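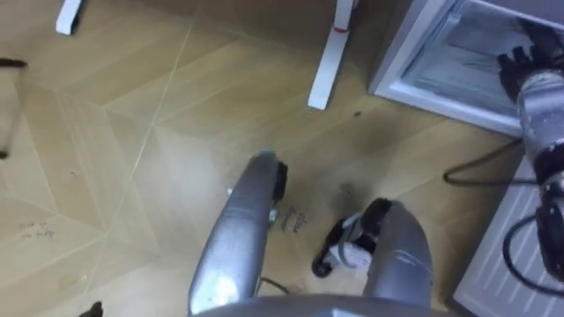

Week 6 notes – the small fridge

Okay, we finally get to the appliance everyone underrates! I teach this unit out of my own head and a stack of old Hokstead manuals, so stop me if I ramble.

A small fridge loses its cold every time the door swings, and it has very little to spare. So decide what you want before you open it. Bottles go low, anything soft goes where you can see it (I lost a whole cheese in May, still sore), and please don't push things up against the back wall, where they freeze.

Frost is next. Once it gets about as thick as a pencil, switch off, empty, towels down, door open. Vaughan Hinds swears by a bowl of warm water inside – fine by me. No knives!

Leave the vents clear too. Heat has to go somewhere, and a coat draped over the slats is a bad idea.

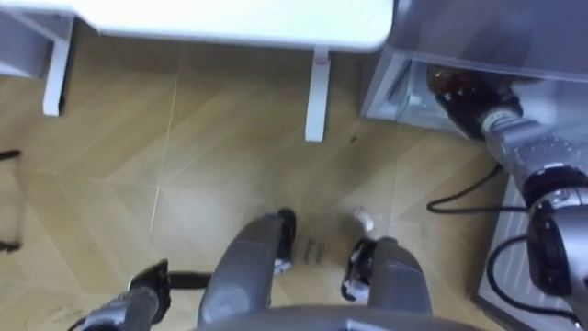

Where should drinks go if the fridge is full?
In a drawer or box on the floor, away from the sun, with only the next one or two chilling.

Bring your frost sketches next time.

70 shares · 3 comments

Hưng Ngô: The pencil rule saved my Bodosel, thanks!
mk_t: does the warm water bowl need refilling?
Vaughan Hinds: Twice, usually.

Related
Week 5 – Pantry shelves
Week 7 – Door seals
Reading list: Skornwood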